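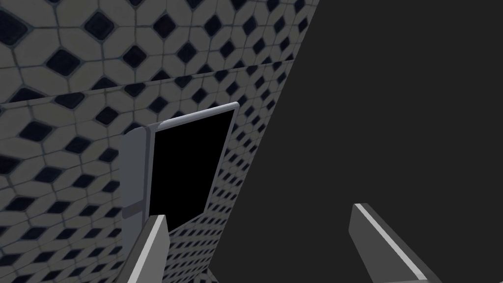
Computer rendering of a tiled wall with dark diamond-shaped insets, seen at an angle.

Hikeddale Property Atlas

The Hikeddale Property Atlas is a bound set of large-scale maps covering the town of Hikeddale and the neighboring districts of Sirkley and Zirnivus. It was issued in the late nineteenth century by the Sirkley Map Company and sold by subscription, chiefly to lawyers, land agents and public offices. The atlas records lot lines, building outlines, street widths and the names of landowners. Surviving complete copies are uncommon, although single sheets removed from broken volumes appear regularly in the map trade.

Contents
1 Background
2 Survey and compilation
3 Format
4 Coloring and symbols
5 Corrections and later states
6 Accuracy
7 Collecting and condition
8 Holdings
9 See also

Background

Before the atlas appeared, property in Hikeddale was described mostly in written deeds. Boundaries were given by reference to trees, stone walls, streams and the land of adjoining owners. As farms on the edge of the town were divided into building lots, these descriptions became difficult to use, and disputes over the position of side streets were frequent. Manuscript plans had been drawn for several of the larger estates, but they used different scales and seldom agreed where they met.

The Sirkley Map Company had previously published a wall map of the same region. The wall map showed roads, churches, mills and the houses of principal residents, but was too small in scale to show individual lots. The company announced the atlas as a companion to it. A printed prospectus invited subscriptions and offered the finished work in either a full leather or a half leather binding.

Survey and compilation

The atlas was compiled from three kinds of material: existing estate plans, records held in the town offices, and new measurements made in the field. New work was concentrated in the center of Hikeddale and along the waterfront at Zirnivus, where building had been most rapid. In the outlying parts of Sirkley the compilers relied almost entirely on older plans, which were reduced or enlarged to a common scale.

Owners' names were collected from tax lists. Where a lot had been sold but the sale had not yet been entered, the name of the earlier owner was usually kept. For this reason the atlas is generally treated as evidence of ownership in the year or two before publication. Lots belonging to estates still being settled are marked "Est." before the family name.

Format

The atlas contains 20 double-page plates, together with a title page, an index map and a street index. Each plate was printed by lithography on heavy paper and backed with muslin along the central fold. The muslin hinge allowed a plate to open flat on a table and also gave some protection against splitting.

Plates of the built-up area are drawn at 400 feet to the inch. Those covering farmland and marsh use a smaller scale, and the difference is noted beneath the title of each sheet. Adjoining plate numbers are printed in the margins so that a reader can follow a road from one sheet to the next. North is placed at the top on most plates, but the waterfront sheets are turned to fit the shoreline to the page.

The street index lists 2,400 entries, including alleys, private lanes and streets that had been planned but not opened. Unopened streets are drawn in broken line on the plates. Many of them were never built, and the index is for this reason larger than the street network of the period would suggest.

Coloring and symbols

Color was applied by hand after printing. Brick and stone buildings are tinted pink and frame buildings yellow, with stables and sheds marked by a diagonal cross. Ward boundaries are edged in a stronger color, which varies from copy to copy. Blue is used for open water and, in a paler wash, for salt marsh.

Lot numbers are given in plain figures and house numbers in smaller figures placed in front of the building line. Water mains and hydrants are shown on the central plates only. Railroads are drawn as solid black lines, with stations named in capitals. Contour lines are absent throughout, and high ground is not indicated by any other means.

Corrections and later states

The publisher offered a correction service to subscribers. Printed slips showing new buildings and altered lot lines were issued from time to time, and were pasted over the affected areas. Office copies often carry several layers of these slips, particularly in the business district. In some cases the lower layers have been exposed by the failure of the adhesive, allowing earlier states of the plate to be read.

A second issue of the atlas incorporated many of the corrections directly on the lithographic stones. It can be distinguished from the first by a revised imprint on the title page and by the addition of 10 unnumbered lots on the plate of western Zirnivus. The index map was not revised and is the same in both issues.

Accuracy

Comparison with later surveys has shown that street widths and block dimensions in central Hikeddale are dependable. Building outlines are less so. Rear additions are often left out, and rows of similar houses were commonly drawn to a single pattern. The greatest errors occur where older estate plans were joined, most notably along the boundary between Sirkley and Zirnivus, where one lane appears on two plates in slightly different positions.

The spelling of owners' names is inconsistent. The same family may appear in several forms on neighboring lots, and users tracing a property are normally advised to consult the deed records as well.

Collecting and condition

Complete copies are valued according to binding, color and the state of the plates. Common faults include browning at the margins, separation along the fold, offsetting from facing plates and loss of the street index, which was placed at the back and received heavy use. Pasted correction slips were formerly regarded as a defect. They are now generally considered part of the history of a copy and are left in place during conservation work.

Single plates of the Zirnivus waterfront are the most frequently sought. Farmland sheets, which have large areas of blank paper and few buildings, usually bring lower prices.

Holdings

A first-issue copy in half leather is held in the Hikeddale town archive. The Tamošiūnaitė Map Collection holds a second-issue copy lacking its title page, as well as a separate group of unused correction slips. Neither copy is lent, but both may be consulted by appointment.

See also

Cadastral map
Fire insurance map
Lithography
Subscription publishing
Wall map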